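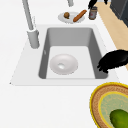 Parurow Tenants Board > Shared Living > "Soaking" is not a chore

brotdale_bill
Four adults live in our house. There is a chore wheel. Last week I found out that one of us has been claiming credit for "dishes" every time he puts something in the sink and walks away from it. His position is that the water is doing the work and he is supervising. My position is that I have been doing his dishes since May. Please settle this before Wednesday, when the wheel turns and I get bathroom.

ukerlele
Soaking is real. Oatmeal turns to cement. I will not be taking questions.

brotdale_bill
Oatmeal I'd grant. He soaked a glass that had held water.

Paora Kingi
I'm going to side with the soaker a little, using my real name like a fool. When I lived over on Ponce we had a guy who washed everything the second you put it down, including coffee you were still drinking. You want some slack in the system. Three hours in the sink never hurt a plate.

ukerlele
Three hours is fine. The trouble starts when it's overnight and someone else needs to drain pasta.

mrs_halftime
I raised boys, so I have opinions. The person who ate off it washes it. You don't need a wheel for that. The wheel is for floors and trash and whatever is going on behind the toilet.

brotdale_bill
We tried that. Everybody swore they hadn't eaten anything. Apparently we're a house of monks with 778 dirty forks.
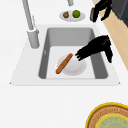

Dish in the sink, wooden stick laid across it.

Nicanor Cisneros
I should probably mention I'm the soaker. Hi, Bill. You left this thread open on the TV.

Nicanor Cisneros
Also the glass had a film. I stand by the glass.

mrs_halftime
Oh good, both parties are present.

Paora Kingi
Nicanor, question from a supporter: how long does the average item soak, and does it ever end with you holding a sponge?

Nicanor Cisneros
It would if Bill didn't get to it first. The man is up at 6 a.m. slamming cabinets. I've never once been given the chance to finish. You could say he's been stealing my chore.

brotdale_bill
You could say that, and then you could move out.

ukerlele
I hate that he has a point. If you always cave by breakfast he has no reason to hurry. Stop washing his stuff. Put it in a tub outside his door and see what happens.

mrs_halftime
A tub outside the door is how you get ants. Don't do the tub.

deposit_returned
Long-time house meeting survivor. We used to have more than three of these fights a month, and this is what we ended up taping to the fridge:

1. A soak ends when you go to bed or leave the house. After that it's just a dirty dish with a bath.

2. You get credit for dishes when the thing is clean and back in the cabinet. No partial credit, no credit for intent.
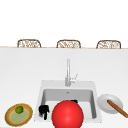
3. If you wash somebody else's dish without being asked, you can't bring it up later. This is the one people hate.

brotdale_bill
I do hate it. What would I talk about at dinner?

Nicanor Cisneros
I accept all of them if rule 1 has an exception for lasagna.

deposit_returned
Lasagna gets until noon.

Paora Kingi
Noon is harsh. A corner piece needs a full day.

ukerlele
Use foil, you animals.

brotdale_bill
Fine. Noon for lasagna, and he takes bathroom on Wednesday as back pay.

Nicanor Cisneros
I'll let the tub soak.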